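Brenarow folding table, white top

Back in stock. Sold out twice since January so dont hang about.

Smooth matt white top, rounded corners, steel legs that fold flat underneath. Good for small kitchens, craft rooms, market stalls, a spare for when family turn up. Weighs 23 kg, so get a second pair of hands for the stairs.

Height: three settings, click to lock
Load: up to 27 kg, spread evenly
Feet: rubber, replacable, sold in packs
Colour: white only. Grey is discontinued, sorry

Cleaning: damp cloth, drop of washing up liquid. No scourers, no bleach. Beetroot and turmeric will mark it if left overnight. Hot pans need a trivet.

Delivery by Enex, kerbside only. Allow 5 working days, longer for the Highlands and islands. Collection from the Stilitz unit is free, ring first and ask for Beca Edwards or Ebuka.

Returns within the month, unused, in the original box. Missing bolts or a damaged leg, email us a photo and the order number and we'll post the part.

Matching bench not included. Folding stools fit under it at the top two heights, not the lowest.
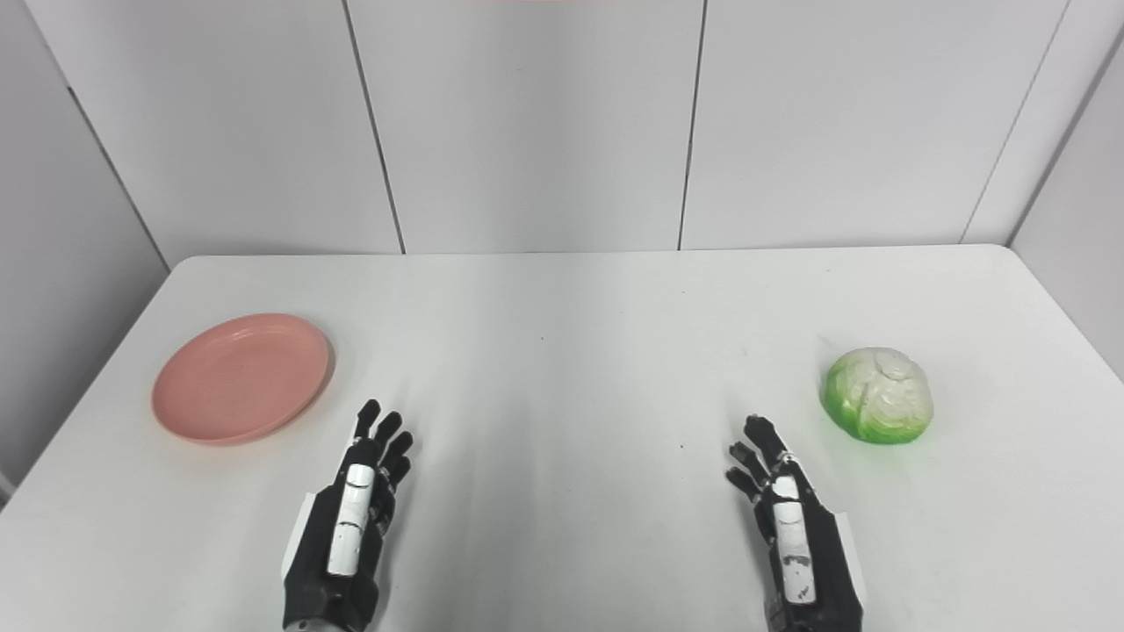 Trade price on larger orders, ask for Kristof Leemans. Cafes and schools welcome.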